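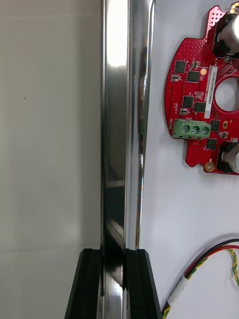
Never let bare metal come near a board that has capacitors on it, someone wrote under my last post, and if your robot has metal fingers then you need rubber tips or you need to stop. I have been chewing on that comment ever since, and I would love to hear from folks who have worked with real written rules for this kind of thing.

Some background, and forgive me for going on a bit. We run one small arm at our shop, Zestside, and it handles irregular, rounded red motor driver boards for the Dobos fan units. There's a green three-screw terminal marked MOTOR on one side and a couple of good-sized silver can capacitors on the other. The gripper has a shiny metal finger with black pads down at the base. The arm picks the board up, turns it for inspection, and sets it back down on a white tabletop. So far we have run 598 boards that way.

Now our customer, Brornine, wants to see our handling rules in writing, and what we have is one page that mostly says "be careful." I know about wrist straps for people. I am much less sure what you ask of a robot. Does the finger need to be grounded, or insulated? Does the board have to be completely unwired every time? And who signs off that it's safe to start? Any sample wording would be a kindness.

Asked by solderpotluck, 2023-10-31

mapleandflux

Welcome, and please don't feel bad about the one page, because that's where most of us started! I helped write the handling rules at my old plant and our first draft fit on the back of a packing slip.

The comment you got is half right. Metal close to a charged capacitor is a real worry, and so is metal bridging two screws on a terminal block. But plain rubber tips can make the static side of things worse, because ordinary rubber and plastic hold a charge and have nowhere to send it. What you usually want where the gripper touches the board is a static dissipative material, with a path to ground through the tool. Bare grounded metal is a hard touch as well, so if a board does arrive charged it can dump everything at once. Ask your gripper supplier for the surface resistance of those black pads, in writing. Looking at them won't tell you, as plenty of black plastic is just black plastic.

A few lines from our old sheet, which you are welcome to borrow:

Supply disconnected and locked off before the arm is enabled. Switching off at the panel does not count.

Capacitors discharged through a proper resistor and the voltage measured by a person before the first pick. Write the reading down.

No grip point on a capacitor, a chip or a terminal screw. Board edge only, and the pick position is taught with a board the shop is willing to lose.

Ground path from fingertip to common ground checked at the start of each shift, with the arm in 4 different poses. Joints and bearings can fool you, so one pose isn't enough.

Loose leads kept clear of the finger's whole path, including the way back.

That last one got added after a bad afternoon in February, when a lead snagged on the return move and pulled a fixture over. I had only ever watched the arm go in. We'd logged 1593 cycles by then and felt pretty pleased with ourselves, too.

As for signing off, we had the person who took the voltage reading sign, and a second person sign for the clear path. It sounds fussy, but it took hardly any time once everybody was used to it.

gurum_user_ohio

just ground everything and you're fine. we use the Gurum mat on the bench and never had a failure

pinedrawer

I would be a little careful with the answer just before mine. A mat takes care of things sitting on the mat. It does nothing for a finger that has lost its ground, and static damage often doesn't show up until the board has been in the field for a while, so "never had a failure" may only mean the failures went to somebody else.

Two things to add to the long answer. First, find out how sensitive your parts are before you write any numbers down. Our limit was 100 volts for anything touching a bare board, but that came from our own parts list, and your driver chips may allow more or want less. ANSI/ESD S20.20 is the usual starting point for a static control program, and Brornine may well have a version they expect you to follow. Ask them first, it could save you writing the whole thing twice.

Second, keep the people rules and the board rules on separate pages. Ours were mixed together, and the operators skimmed past guarding and stop buttons to get to the part about wrist straps. Do a proper risk assessment for the arm with the gripper and the board included, and do it again if you change the fingers. New fingertips feel like a tiny change and we forgot about it ourselves.

If you post your draft I'm glad to read it over. Leave the customer's part numbers out, though.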